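Sasteck Air shares rose in early trading after the regional carrier confirmed it is in talks to sell a minority stake to Citach Airways, its larger codeshare partner.

The two airlines said in separate statements that discussions were at an early stage and that no price had been agreed. Sasteck said any sale would leave its current owners with control of the company. Citach said it was interested in "a closer commercial tie" and would give no further details until its board meets in March.
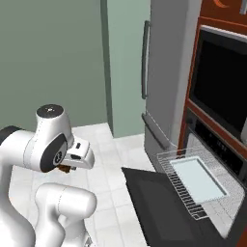 2 min read

Sasteck has been looking for outside money since last summer, when it put off delivery of new turboprops and closed two of its smaller bases. The airline employs 696 people and flies mostly short routes out of Bresska, where it is the largest operator by number of departures. It has reported a loss in each of its last three financial years.

A stake sale would help the carrier meet lease payments that come due in the fall. Karagiannis Leasing, which owns most of the aircraft Sasteck flies, has already agreed to one extension. The leasing company said it was aware of the talks and would not stand in the way of a deal — provided its own contracts are honored in full.

Citach and Sasteck have sold seats on each other's flights for six years. Under the present arrangement, Sasteck feeds passengers from smaller cities into Citach's long-haul services at Bresska and receives a fixed share of each through fare. Sasteck has complained in the past that the share is too low. Both airlines said the fare split is part of the current discussions.
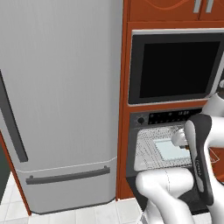
Regulator will review any deal

A sale of more than a quarter of the shares would need approval from the aviation regulator. The review usually takes four months and would look at whether the deal reduces competition on routes that both airlines fly.

There are three such routes, all from Bresska. On the busiest of them the two carriers hold 40 of the 52 weekly departure slots between them, and a rival bidder for slots at the airport has already said it will ask for some to be given up. Citach said it did not expect the overlap to be an obstacle.
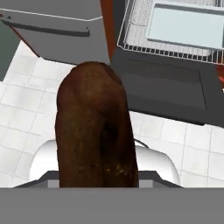
The pilots' union at Sasteck said it had not been consulted. It wants a written promise that crews will stay on their present contracts and that no flying will be moved to Citach's own regional unit. Management has offered to meet union representatives before the end of the month. Cabin crew, who are covered by a separate agreement, have not commented.

Passengers should see no change for now. Tickets already sold remain valid, and the summer schedule goes ahead as published, with 1,000 flights a month at its peak. Members of Sasteck's loyalty plan will keep their points, and the minimum for a one-way award ticket stays at 3,000.

Analysts were divided on the news. One broker raised its rating on Sasteck from "sell" to "hold," saying a partner with cash would take away the immediate risk of a shortfall. Another left its rating where it was and said Citach was likely to press for a low price, as Sasteck has few other options — an earlier approach to a private investor ended without an offer. 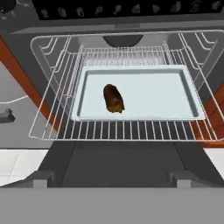
A baking tray on a wire oven rack.

Shares in Citach were little changed. Sasteck is due to publish its full-year results in March and said it would update investors on the talks at the same time.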